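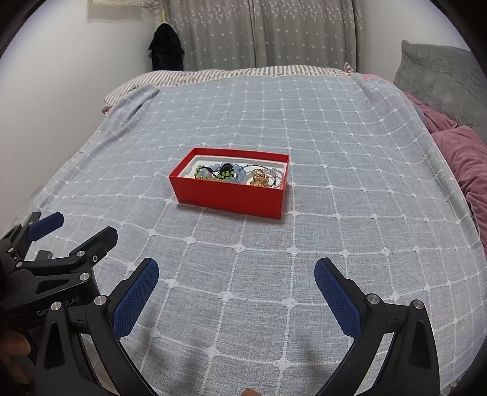 Hendrik Swanepoel

Tangled necklaces are my least favourite small job in the house, and every August, before the family do in Skelldale, I end up sorting a boxful. So when people ask me whether a machine will be doing the chores soon, that's my test. Vacuuming, fine, we've had that for years. A string of beads wrapped round a black cord, though? I'd say not yet!

Grippers are good at things that keep their shape, like a mug or a folded towel. Beads slide and drag their neighbours along with them, and a cord flops wherever it likes (I have enough trouble with ten fingers). I'd trust a machine to carry the whole box to the dressing table and leave it there.

So, by hand for now. Work on the bed, on a plain-ish blanket, and keep the necklaces in the tray until you can see which strand is on top. Take that one off first. Undo every clasp before you pull anything. If a knot in a chain won't budge, a drop of baby oil and 2 sewing pins, worked gently from the middle outwards, usually does it. Don't put oil on silk-strung pearls or anything with a fabric cord.

Beads on elastic go away flat, chains hang up. I've got 11 cup hooks on a strip of wood inside the wardrobe door and they hold over half of what we own. Thin chains can go through a drinking straw with the clasp done up outside, which looks daft but they come out straight.

My sister in Totwood reckons I'll be handing all this over to a robot within 4 years. She can send hers round first, I've a drawer of extension leads waiting for it as well.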